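# Murkovholm Worry Diaries

Welcome, and thank you for taking an interest in these diaries! I'm Kristaps Kalniņš, and I look after the files, answer the mail and fix the typos when somebody kindly points one out. The collection holds 359 short diary entries written by adults who were trying to get a better handle on everyday worry. They wrote in the evening, usually at the kitchen table, with 5 prompts to lean on if the words wouldn't come.
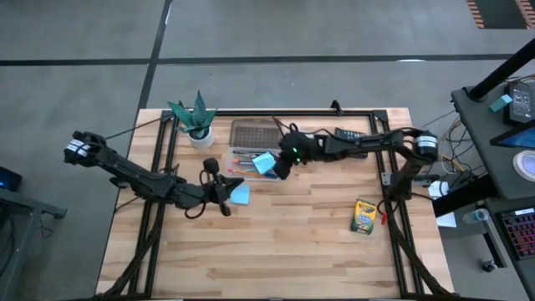 Do I need a background in psychology to read the entries?

Anyone comfortable with a plain spreadsheet can follow them, and the few clinical words we kept are spelled out in the glossary file.

## What's in the folder

There are two files. `entries.csv` has the diary text, the prompt the writer picked and a worry score from 0 to 30 that the writers gave themselves. `glossary.txt` explains our labels, such as "what-if" (a worry over something still to come) and "replay" (going back over something already said or done). Many entries carry both labels, and I'd ask you to leave them that way, as people's evenings are seldom tidy.
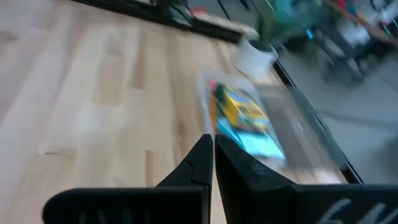 How were names and private details handled?

Each entry was read by two people, who swapped names, streets and workplaces for bracketed words like [sister] or [office] before anything went into the file.

## Things to keep in mind

The scores are personal. One writer's 12 may well be another writer's 25, so please compare a person with themselves over time and go easy on ranking people against each other. The entries also thin out after April, when the evenings got lighter and folks (quite understandably!) had better things to do than write to us. 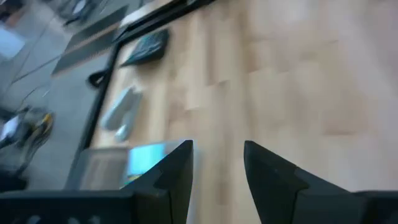 Blank scores mean the writer skipped the question, and you shouldn't read them as zero. I made that very mistake in the first version and had to redo every chart. The Grunska labels came later and cover only the second half of the file.

Last updated 2/20/18.

Related items

- Selik Sleep Notes
- Hsu Mood Checklist, plain text version
- Grunska labeling guide
- Older versions of this file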